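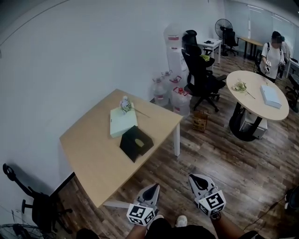
Do you need to book ahead for the Flirkus open day?

You can just walk in. I signed up on their website the night before and got a confirmation, but the woman at the door never asked for it, and the couple behind me had only seen the sign from the street.

So, Flirkus. I'd been buying my gift boxes from them for a couple of years (I do party favors and small wedding orders from my dining room, for anyone new here) and I had somehow never set foot in the place. It's a 50 minute drive for me, plus the part where I missed the turn for Negri and had to go all the way around the reservoir. My own fault! I was singing.

I expected a big noisy plant with forklifts. The cutting is all done over at Jiswood, and what you visit is the upstairs, where they work out how a box and a flower go together before anything gets ordered in quantity. It feels like somebody's office, with plain white walls and desk chairs and light-colored tables. I loved it. You get to stand right there and ask things.

Joyce Langat took our group through. She's been with them since February and talks even faster than I do, so we got along great. Her big subject was color. They do the pale green and the light blue as flat boxes, and she told us the pale green outsells everything else because it doesn't fight with anybody's flowers. I use the blue all the time for baby showers and I said so, loudly, and a man named Raffaele Tedesco from the Gumine flower shop said he'd take the green any day of the week, and that was the next ten minutes gone.

Then we got onto stems. I always cut mine short, right away, the minute the artificial flowers come out of the bag. Joyce says don't! Lay the sprig across the box at full length first, slide it up and down until the blossoms sit where you like them, and only then decide what to cut. With the pale lavender ones especially, the leaves do half the work, and

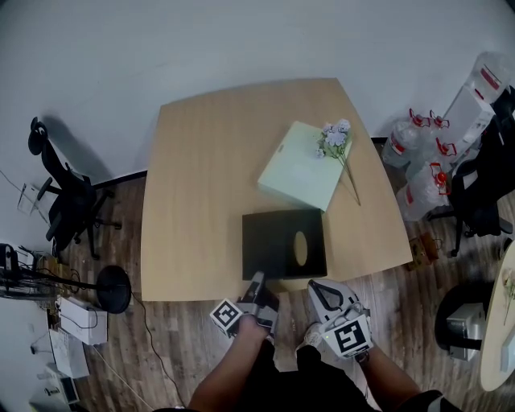 if you snip too soon you lose the lower leaves and you're left with a little puff of petals on a stick. I have made that exact mistake on an entire order of 28 boxes, so I kept quiet and wrote it down.

She was also firm about glue, meaning she'd like us all to use a lot less of it. A dab under the thickest part of the stem, press, leave it alone. Ribbon if you want to be able to take it off again. I'm still a hot glue person, but I came home and tried it her way on a spare box and the flower did lie flatter.

What I'd change: the talk on prices. Onyekachi Ibrahim from sales did it in the hallway, and with people squeezing past for coffee I caught maybe half. The minimum for a custom color is 126 boxes, I did get that much, and it's more than I'd use in a year. Raffaele and I talked about splitting an order — I'll let you know if that goes anywhere. Samples were two to a person and you picked your own.

There's parking behind the building, free, a bit tight if you drive anything big. Stairs only, as far as I could tell. Bring a sweater, the air conditioning is serious. 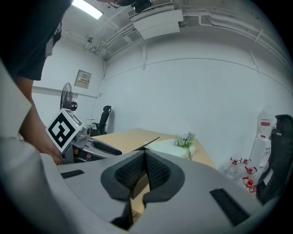 Can you buy artificial flowers at the open day?

They sell single sprigs at the front desk on the way out, cash only, but the full bunches have to be ordered online. I got four of the lavender and went back for one more before I'd even reached the car.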